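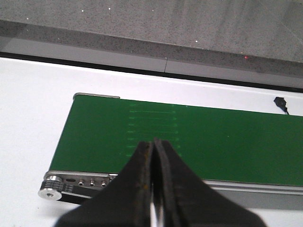

Häufige Fragen zu unseren Angelausfahrten

Von wo fahren wir ab?
Die Kekier liegt am Außensteg im Hafen Wallatthorpe. Treffpunkt ist der Steg selbst, nicht das Hafenbüro. Parkplätze gibt es oberhalb der Slipanlage, die Gebühr zahlen Sie am Automaten, der nur Münzen annimmt.

Wann geht es los?
Ablegen ist um 6:30 Uhr, bitte eine halbe Stunde vorher da sein. Rückkehr je nach Strömung zwischen 15 und 16 Uhr. Abendfahrten auf Wittling bieten wir nur im September und Oktober an.

Brauche ich einen Angelschein?
Für die Ausfahrt verlangen wir keinen Schein. Mindestmaße und Tagesfangmengen gelten für alle an Bord. Untermaßige Fische gehen sofort zurück, und zwar auch dann, wenn es der einzige Fisch des Tages war.

Kann ich Gerät leihen?
Ja. Eine Bootsrute mit Multirolle kostet 19 Euro pro Tag, Vorfach und Blei sind einmal dabei. Verlorene Bleie werden einzeln nachgekauft. Wer eigenes Gerät mitbringt, sollte Bleie bis 200 Gramm werfen oder ablassen können, bei Springtide am Wrack reicht weniger meistens nicht aus.

Welche Köder sind an Bord?
Makrelenfetzen und Tintenfisch sind im Preis enthalten. Wattwürmer bitte bei der Buchung mitbestellen, sonst sind keine da. Gummifische verkaufen wir an Bord, Auswahl je nach Bestand.
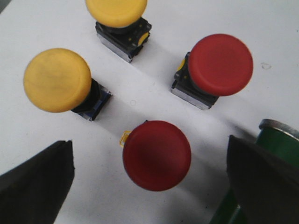

Was muss ich zur Sicherheit wissen?
Vor dem Ablegen gibt es eine Einweisung, an der alle teilnehmen, auch Stammgäste. Rettungswesten werden gestellt und während der ganzen Fahrt getragen. In der Einweisung zeigen wir außerdem die Schalter an Deck. Es sind Pilztaster in Gelb und Rot, wie man sie auf dem Foto sieht: Der rote stoppt die Ankerwinde, der gelbe ruft den Skipper nach achtern. Bitte nicht mit dem Rücken dagegenlehnen und keine Taschen daran hängen. Kinder unter zwölf Jahren fahren nur in Begleitung eines Erwachsenen mit.

Was ist, wenn ich seekrank werde?
Tabletten wirken am besten, wenn man sie schon am Vorabend und noch einmal morgens nimmt. Fragen Sie dazu in der Apotheke nach. Wegen eines einzelnen Seekranken fahren wir nicht zurück, medizinische Notfälle ausgenommen.

Wer entscheidet bei schlechtem Wetter?
Der Skipper, am Vorabend bis 19 Uhr. Sagen wir ab, bekommen Sie einen Ersatztermin oder das Geld zurück. Regen allein ist kein Absagegrund.
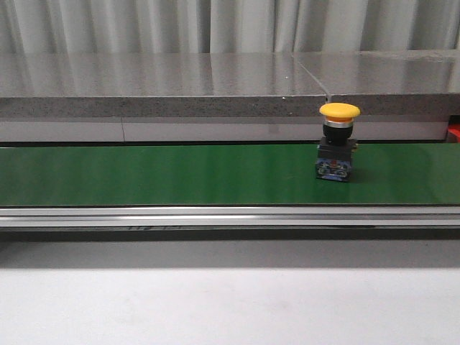 Bei Wind aus Nordost verlegen wir die Fahrt manchmal in die Bucht von Stulelton. Dort wird überwiegend auf Plattfisch und Katzenhai geangelt, der Preis bleibt gleich. Wer das nicht möchte, kann bis zum Ablegen kostenlos umbuchen.

Wie storniere ich?
Bis 2 Wochen vorher kostenlos, danach fällt der halbe Preis an. Eine Ersatzperson können Sie jederzeit nennen, eine kurze E-Mail genügt.

Werden die Fische ausgenommen?
Auf der Rückfahrt, ja. Filetieren machen wir gegen Aufpreis. Eine Kühlbox bringen Sie bitte selbst mit und lassen sie bis zum Anlegen im Auto, an Deck ist dafür kein Platz.

Kann man das Boot komplett mieten?
Ja, auch für Vereine. Bei größeren Gruppen kommt als zweites Boot die Ung dazu. Beide Boote fischen dann in Sichtweite, gewogen wird gemeinsam am Steg.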